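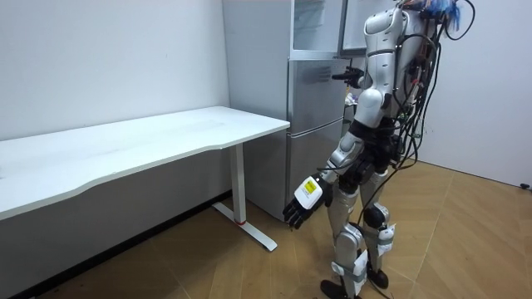

About Hladun

Small shop, two rooms and a lot of cable. We teach robots household jobs by remote control – one person drives, the robot copies, everything gets saved. Then the people who train the models get clean recordings to work with.

Started by Aurelia Iordache and Kyrylo Zakharchenko, after they left Grendton. First job was drawers. Then doors, then groceries. Fridges still take up most of our week. Seals pull back, shelves are deep, and a yogurt cup doesnt weigh what you think it does through a pair of gloves.

What we do

Remote driving of full humanoids and single arms. Hand guiding too, if your arm allows it. Task scripts, operator training, checking and labeling. Over 3,000 runs delivered so far, fails included and marked as fails. Please ask for those, they're useful.

How a session goes

Operator does 10 warm-up runs that we throw away. Then the real ones, with a break every half hour – tired arms make sloppy data. Rezaul Majumder reviews the same day and sends back anything jerky. He sends back alot.

Who's here

Aurelia – operations, quotes, invoices
Kyrylo – hardware, wiring, gloves
Rezaul – review and labels
Nassoro Massawe – lead operator, trains all the new drivers

Hema is our recording tool. We wrote it for ourselves, clients can use it free for the length of a project.

Working with us

Smallest order is 2,000 runs on one task. Send a short list of objects and what counts as done. We are hiring 2 operators for the January intake, no robotics background needed, steady hands yes. Write to Nassoro through the contact form. Visits OK after 3 pm, call first.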